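4.2 Squaring the stack

Anyone who has worked in an office for more than a week has picked up a messy pile of paper, stood it on its edge, and tapped it on the desk until the sides came even. Printers call this jogging, and they have machines and trained hands for it, but the office workers we spoke with had no word for it at all. They said "tidying it up" or "knocking it straight," and one of them simply made the motion in the air with both hands and trusted us to understand. We have settled on "squaring" in this paper, partly because it is short and partly because it names what the person is after.

We had not planned to give squaring a section of its own. In the first draft of our coding scheme, which Orhun Oral put together in March, it sat inside a larger category called "preparing," along with counting, removing staples, and turning pages to face the same way. As the coding went on it kept outgrowing its place. Of the 833 handling episodes in the Dimden records, 155 included at least one squaring, and a good many of those had two or three, with a pause in the middle while the worker pulled out a stubborn sheet or went looking for a paper clip. By the time Ayten Akgül had finished her pass through the material, the subcategory had more notes attached to it than the category it belonged to, and we gave in and moved it.

A squaring as we coded it has a gather, a lift, a settle and a return. In the gather, loose sheets are swept or slid together on the desk, usually with the sides of the hands. In the lift, the pile is brought up onto one edge, so that the pages stand more or less upright with a hand at each side. The settle is the tapping itself, or the jiggling, or the light dropping of the stack onto its edge (people vary a great deal in this, and feel strongly about it). The return puts the stack down flat again, or passes it on to whatever comes next, be it a folder, a hole punch or a colleague's tray.

The lift deserves more attention than we first gave it. A pile lying on a desk holds itself together by its own weight, and as soon as it is stood up, that help is gone and the hands have to supply it. Too loose a grip and the inner pages slip down or slide out toward the back. Too tight a grip and nothing moves at all, so that the tapping makes a fine noise and leaves the edges exactly as they were. What the worker needs is something in between — firm enough to keep the stack standing, soft enough to let the pages travel — and it has to be found again every time, for every thickness of pile and every kind of paper.

Most of the people in our records found this grip by giving the two hands different jobs. One hand held on, with the thumb pressed against the front page, while the other acted as more of a shelf or a wall, with the fingers spread and taking some of the weight from below. Figure 4 shows an arrangement of this kind. The thumb of the left hand is pressed on the front sheet near the lower left edge of the stack, and the right hand supports the lower right edge, its fingers spread beneath the paper. We came to think of these as the keeping hand and the catching hand, and the names have stuck in our own conversations even though we know they make the matter sound more settled than it is. Several workers traded the roles from one squaring to the next, and two of them seemed to trade in the middle of a single lift.

A word should also be said about the top edge. When a stack is stood up, the lower edge gets all the help from the desk and the upper edge gets none, so whatever disorder there was in the pile tends to show at the top. Pages fan a little. A corner leans out to one side. Very often a single sheet toward the back rides higher than its neighbors, and it is this one sheet, more than the general unevenness, that workers told us they look for. "If one is sticking up, I can't leave it," said a records clerk at Sönmez, who then laughed and told us she does the same with playing cards. Some people push the high sheet down with a fingertip. Others lower the whole stack and start over, which takes longer but seems to give them more satisfaction.

The desk matters too, and more than we expected when we began. Squaring wants a clear, hard patch of surface about as wide as the paper, and in an ordinary working day that patch is rarely waiting. Monitors stand at the back of the desk, boxes and folders come in from the sides, and the remaining loose pages spread out over whatever is left. In our interviews people described squaring "in the gap," meaning the bit of desk between the screens and the edge, and several of them did their tapping on top of other paper without seeming to notice. Paper on paper is a poor surface for this, as the lower sheets give a little and slide, and the squarings we coded as taking place on top of loose pages were more often repeated than the others. We would not lean too hard on that finding, given that untidy desks and thick piles tended to arrive together.

Thickness brings us to the last point, where we had the liveliest disagreement among ourselves. Akgül's view was that workers split a pile when it becomes too heavy to lift comfortably. Oral thought they split it when the pages stop answering to the tap. The pile counts we were given by Borasier, where outgoing packets are counted as a matter of routine, suggest that most people there divided their work at nearly 80 sheets, well below any weight that would trouble an adult's hands. This favors Oral's reading, though Akgül has pointed out, quite fairly, that the packets come in standard sizes and the habit may have grown from that.

Figure 4. A stack of white sheets held upright over a white desk, with more loose sheets beneath the hands. The top edges are slightly fanned, and one sheet toward the rear stands above the front one near the center.
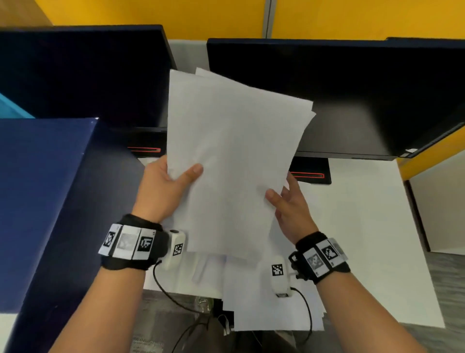
4.3 Fastening and setting aside

Once squared, a stack was clipped, stapled, slipped into a folder or left as it was, and these endings were coded separately from the return.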